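Table covering won't lie flat under two sorting baskets

3663 views
15 comments

basketcase_rm

I use a white worktable for sorting small mixed items: toy animals, play food, foam blocks, cans and whatever else arrives in the same box. The items come out of two woven baskets, get checked for damage and missing parts, and go back in by category. The tabletop is slick and marks easily, so I cover most of it with a large plain brown sheet cut from a roll. The roll was sold as Hassanpour 1003 table covering. The label gives a width and a length and says nothing about what it is made of.

The problem is that the sheet does not stay flat. The far edge goes wavy, and small creases form toward the middle of that edge. When I slide a basket across the sheet, the covering moves with it for a short distance and then stops, and I get a new crease where it stopped. Round items also tend to collect along the creases, which makes the sorting slower.

So far I have tried the following.

Rolling the sheet the opposite way overnight. This removed most of the curl at the ends and did nothing for the far edge.

Taping the two far corners. The tape held, but the edge between the corners lifted more than before.

Putting books on it from Friday evening until the next session. It was flat when the books came off and wavy again by lunch.

Is there a way to fix this without gluing the sheet down? I replace it when it gets dirty, so it has to come off without leaving residue. I would also like to know if woven baskets are the wrong container for this. I have a set of flat plastic trays from Firton that I could use, but they are smaller and I would need more of them.

Share | Follow | 4 comments

quarter_inch

Iron it. Low heat, no steam, cloth in between. Then tape all four sides.

Share | 2 comments

basketcase_rm

Thanks. I am reluctant to iron it until I know what it is made of. The label does not mention heat at all. This is the table with both baskets on the sheet. I leave a margin of bare table outside the sheet so that I can get hold of the edge when I change it. 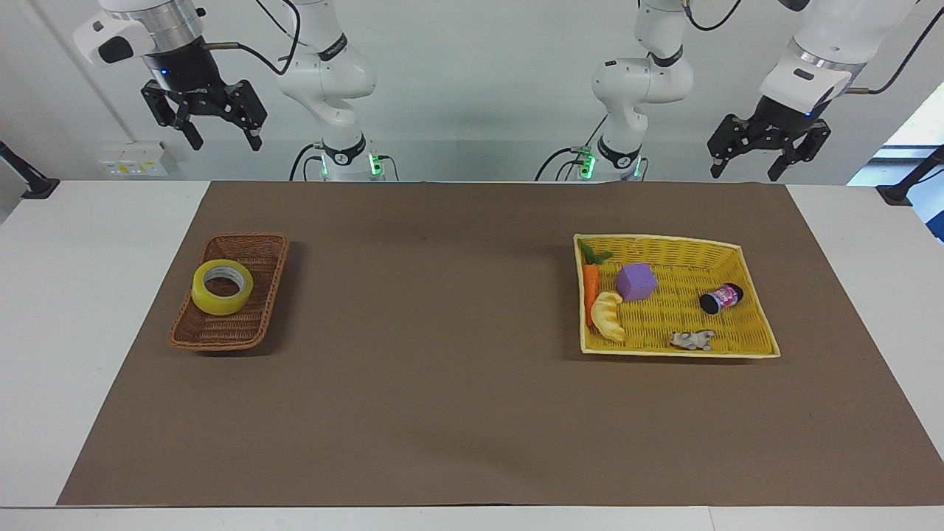
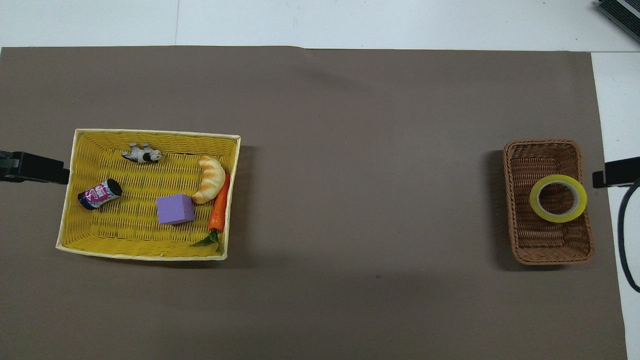
The table is made up of panels, and there is a joint between them. I can feel it with a fingernail, but I have not measured whether one side is higher. I mention it in case it matters for the tape, or for the sheet crossing it.

On the sorting itself, each pass goes one basket at a time. Contents are taken out, laid on the covering, checked and returned. A basket is moved several times per pass, usually by pulling it toward me with one hand. I suspect that is where the creases come from, but the wave at the far edge was there on the first day, before I had moved anything.

Share | 3 comments

flatstock

You have two separate faults here and they need separate treatment. I will take them in order.

1. The wave along the far edge

A wavy edge on a sheet that is otherwise fairly flat means the edge is slightly longer than the middle. On fiber-based material this is usually moisture. The outer edges of a roll take up moisture from the room faster than the inside does, they expand, and the extra length has nowhere to go except up. Weight flattens it temporarily, which matches what you saw with the books. Taping the two corners fixes the distance between them while leaving the extra length in place, so the edge rises. That also matches.

First find out what the sheet is. Cut a strip from the end of the roll and put one drop of water on it. If the spot darkens and cockles as it dries, it is paper or something close to it. If the water beads and wipes off, it is coated or plastic, and moisture is not your problem.

If it is paper:

Cut the piece you need and leave it unrolled in the same room for a full day before you fit it. Support the whole area. Do not let it hang over the end of a table.

Trim a narrow strip off both factory edges with a straightedge. The stretched part is often confined to that strip. On the last roll I had with this fault, trimming removed nearly all of the wave.

Store the remainder of the roll in a plastic bag, closed at both ends.

If it is coated or plastic, the wave was probably put in when it was wound. Unroll it, put it upside down, and leave it weighted for two days. If that fails, return the roll. Do not iron it in either case. Paper will take low heat, but it loses moisture unevenly and you may get a different wave in place of the one you had. Some coatings will stick to the cloth.

2. The creases from moving the baskets

This is friction. A full basket grips the sheet better than the sheet grips a slick tabletop, so the sheet moves first. You can raise the grip below the sheet or lower the grip under the basket. Do both if you can.

Below the sheet: use low-tack tape, the kind painters use. Start at the middle of the far edge and work outward to each corner, smoothing ahead of the tape with the side of your hand. Then do the two short sides from the far corners toward you. Leave the near edge free. A sheet fixed on all four sides has no way to take up any change in size and will bubble in the center. This is where I disagree with the answer above.

Place the tape half on the sheet and half on the bare margin. Your margin needs to be wider than half the tape on every side you intend to fix. Test a short piece on the tabletop for a day before you commit to it.

Under the basket: adhesive felt pads do not hold well on weave. Cut a piece of thin card to the size of the base, wax the lower face with a plain candle, and tie it on through the weave at four points. It will slide easily. Better still, lift the basket when you move it.

3. The joint in the table

Lay a steel ruler across it on edge and look for light underneath. If there is no visible step, ignore it. If there is a step, run one layer of tape along the low side. A joint will not cause a wave along the far edge, but it can print a line through thin covering over time.

4. Basket or tray

I would keep the baskets. They are bigger than your trays, and fewer containers means less moving. The one disadvantage of weave is that small parts catch between the strands, so turn each basket over and tap it after every pass. Keep heavy items such as cans along a wall and put soft or light ones in the remaining space. A can in the middle rolls every time the basket is moved and knocks the lighter things around.

Share | 5 comments

mat_and_margin

Agree with most of the above, except that I would stop using covering off a roll. We went over to a cut mat from Irnach for the same kind of work. It is heavier, it stays where it is put, and it wipes clean. It was expensive enough that I bought one to try before I bought the second.

If you stay with the roll, cut the sheet with the curl facing down. The ends then press against the table. You still have to deal with the edges, but it is less tape.

I have not used the Firton trays. The Saltow ones slide on anything, and we gave up on them.

Share | 1 comment

basketcase_rm

Results so far. The water drop darkened and cockled, so it is paper or near enough. I trimmed both factory edges on Wednesday, left the piece out for a day, and taped three sides from the middle of the far edge as described. The wave is gone except for a short section near one corner, where I think I trimmed too little. No step at the joint. The waxed card is tied under one basket only, and that basket now slides without moving the sheet. The second one gets its card when I find more string.

Share | Marked as solved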